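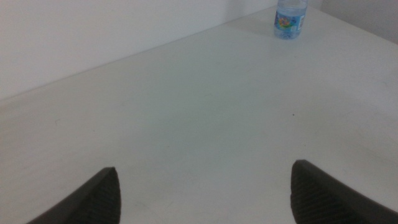
Ticket: wrist stream stalls during bottle pick recording
Project: Brorska
Opened by: Aslak Solheim
Status: waiting on Gratden

Hi again! So I'm back with the wrist camera problem, and this time I've got more to go on. I'm recording water bottle picks for the Brorska set (we want 3000 episodes, we're at 800) and every so often the wrist stream just freezes while the joint data carries on like nothing happened. Clindis still marks the episode as good, so I only caught it when I scrubbed through last night's batch. It got 22 of them.

What I've tried so far:

Swapped the USB cable. No change.

Moved the camera to its own port – better for a while, then it froze again after lunch.

Turned off the live preview. Big help! I got through a whole batch clean, but then I'm teleoperating half blind and my grasps get sloppy, so I don't love it.

Bakke thinks the recorder's write buffer is filling up. I bumped it from the default to 600 and the freezes got shorter, so maybe there's something to that.

Two questions for you folks. Can Clindis reject an episode by itself when the frame timestamps stop moving? And is it okay to keep the bad ones for joint-only training, or should I pull them? I've put them in a separate folder for now and haven't deleted anything.

Logs attached, the freeze is near the end of the second one.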